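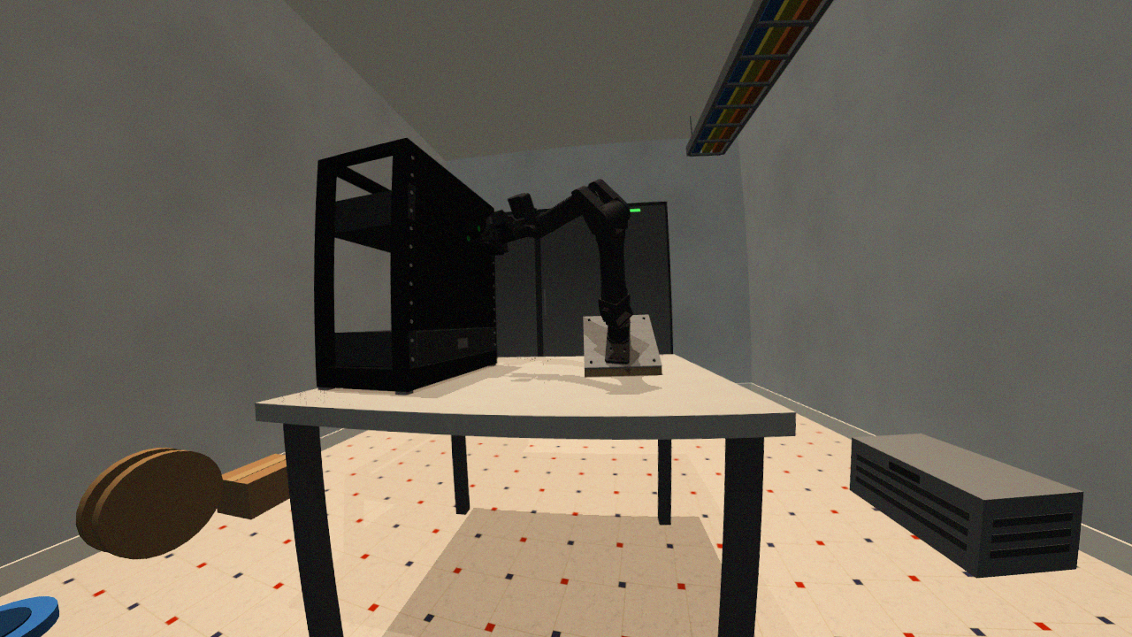 Jan 26, 2021 | Utilities, Clipboard | Nodel

**Lurkby 2** is a friendly little clipboard manager for Windows, and if you copy and paste all day long the way we do, I think you'll grow fond of it pretty quickly. It quietly remembers the last 3000 things you copied, text and links included, and lets you search them by typing a word or two (even a half-remembered one!).

You can pin up to 50 favorites, such as your mailing address or that reply you send every Monday, and give 10 of them their own keyboard shortcuts. Your history stays on your own computer unless you turn on Skunden, our sync add-on, which is planned for April.

- Free for home use
- Runs on Windows 7 and later
- Portable version included in the download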